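Rokholm Statements: data card

The set holds 2,599 short press statements issued by foreign ministries after bilateral talks, each paired with an English translation. Ketsara Saengthong collected the source texts and Gorazd Dimitrov checked the translations.

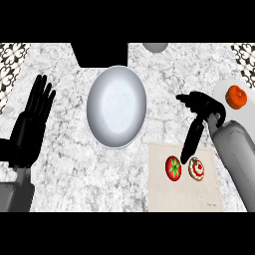 Each record has 3 text fields: source, translation and issuing ministry. Joint statements appear twice, once per ministry - filter on pair_id to drop the repeats.

Known gaps: 8 records have no translation yet. Next update in September.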